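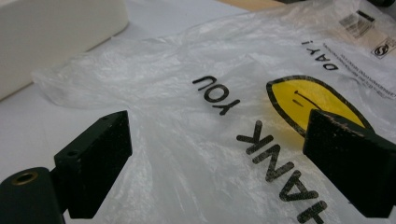
Will the packing helper change how I do my work at the table?
Some parts of it. The helper takes over the repeated picking and placing, and you stay in charge of preparing the goods, checking the result and deciding when to stop.

4.3 Sharing the table with the Ollurden helper

Read this section before your first shift at a Tarkamport packing line. It applies to all persons who stand at the table, also for a short time.

Before the shift

1. Log in at the panel with your own number. Do not use the login of a colleague.
2. Select program 205 for bags and film. Program 200 is only for boxes.
3. Check that both finger pads are tight. If a screw moves by hand, call the shift leader.
4. Press START and step behind the yellow line on the floor.

Note: Thin plastic is more difficult to grip than cardboard. The speed in program 205 is lower, and this is correct. Please do not raise it to reach the old hourly target. The target for your line was changed in June.

During the shift

5. When the lamp is blue, the helper asks for a person. Press PAUSE, wait for the green lamp, then put the material in order with your hands.
6. Press CONTINUE. If the lamp turns blue again with the same piece, take this piece out and pack it yourself.
7. Write the stop in the line book – the time and one or two words are enough.

Caution: Never pull a bag from between the fingers when the lamp is white. The fingers can close without a sound.

Changes in your duties

Lifting and counting are no longer part of the table job. Checking and refilling are now part of it, and each person changes place after 32 cycles of the line clock. Breaks stay the same as before. The stops in the line book are not used to judge a person. Mbali Kruger reads them every Friday to improve the grip settings.

If you do not feel safe with the helper, you can ask for the manual table. Speak with Siu-ming Poon or call 1253 from any hall telephone.

For cleaning of the finger pads, go to section 4.4.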